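Textile Care, Unit 5: Drying and Shrinkage

Okay, so last time we did washing, and I promised I'd get to the part everybody blames on the washer. Most shrinkage happens in drying. When yarn is spun and woven it gets pulled tight, and the fibers hold that stretch until water and heat let them relax. Tumbling helps them along, and with wool it also locks the scales together – that's felting, and you can't undo it.

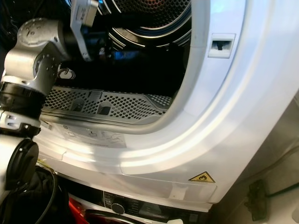

Page 10

Cotton jersey is the one I want you to watch. A shirt I bought from Butham came out short in the body and wide at the chest, and I was so annoyed! Knits relax along their length first, so measure both directions before you write anything down.

For the lab, cut your swatches from the Brandinow sheeting (bolt 523) and mark them with the laundry pen, never ballpoint. Work out shrinkage like this:

(length before – length after) ÷ length before × 100

If your swatch loses 5 percent or more, run a second one before you believe it. I've had whole classes get fooled by a crooked cut. And let everything lie flat and cool before the ruler comes out, please. 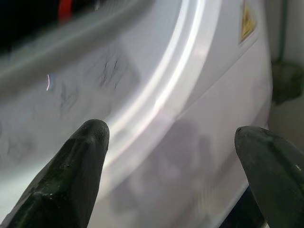 Fig. 2. White appliance panel.

Care labels next. The square with a circle inside means tumble dry, and the dots inside the circle are heat: one for low, two for medium, three for high. A cross through it means keep it out. Learn these, they're on the quiz.

Reading for next time is the Tavon booklet, the section on linen. Bring one garment from home with its label still in it (socks don't count).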